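Sturorport extends gripper comparison to small switch parts

September 6, 2025

Integrator Sturorport has moved its two-finger gripper comparison from general handling to small electrical components. The work is being run on a bench with two arms and is meant to settle which finger set ships with the Perkska cell, a compact station for kitting and sorting switch parts.

The first round, completed in July, covered 2,051 grasp attempts with one finger geometry and a single controller setting. The current round repeats the same task list with a narrower fingertip and two closing-force limits. Arm speed is held at 45 percent of the rated value throughout.
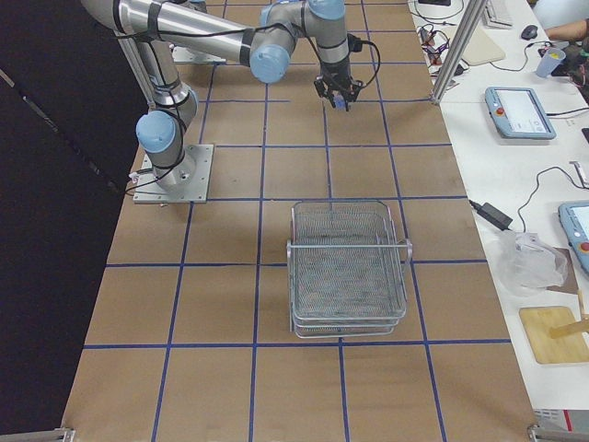
One of the arms over the taped work surface, with a wire-mesh basket below the gripper.

Start positions are assigned by grid cell. Between runs the operator moves the tray or basket to a cell taken from a printed list, and the controller receives no position data beyond what the cameras supply. Cell borders are laid in tape and are not used as registration marks by the software.

"The tape is for us, so we can put things back," said Javiera Arancibia, who is leading the tests. "The vision side has to find the tray edge without it."
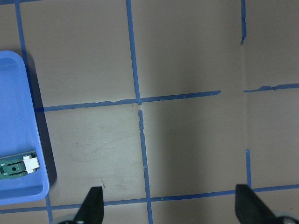 Wrist camera view with the fingers open and the tray at lower left.

Two camera arrangements are being scored separately. In the first, the wrist camera alone selects the grasp point. In the second, a fixed camera gives a coarse location and the wrist camera corrects it during the last part of the approach. Added latency from the second arrangement was measured at about 300 milliseconds per pick, which Sturorport considers acceptable for kitting but too slow for line feeding.

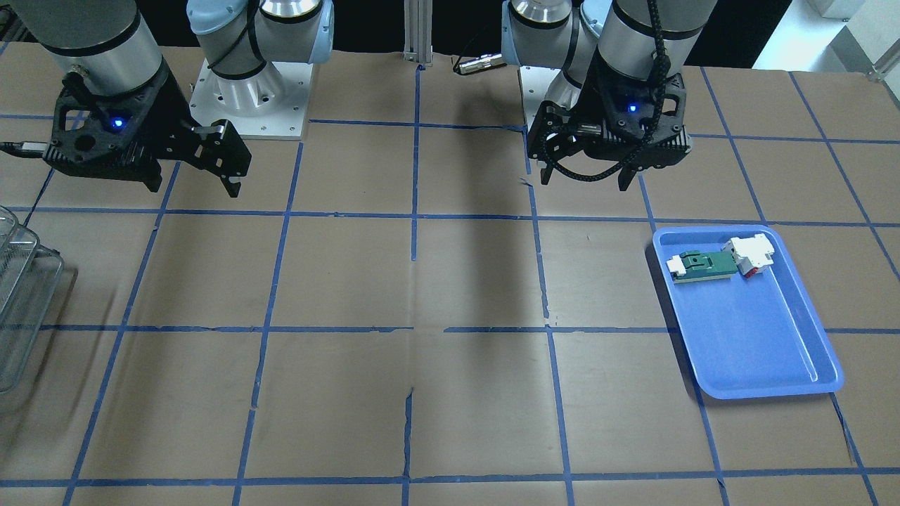 Both arms at the bench. The parts tray is on the right.

Parts with a flat housing have been the easier group so far. Round caps tend to rotate between the fingers when the approach is off center, and the higher force limit has made little difference. A softer pad from supplier Brurkeck will be tried on the same parts before the finger width is fixed.

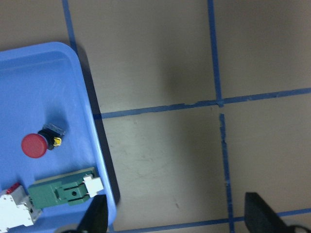

Tray shadow remains an open item. With the room lights on one side only, the edge detector has placed the rim up to 5 millimeters outside its true position, enough to bring a finger down on the rim. Exposure is now locked before each run, and the affected attempts are being repeated under the new setting.

Results will be passed to Zúñiga, which is building the cell enclosure and needs the final finger envelope to set clearances. Sturorport has not given a date for the release of the full data.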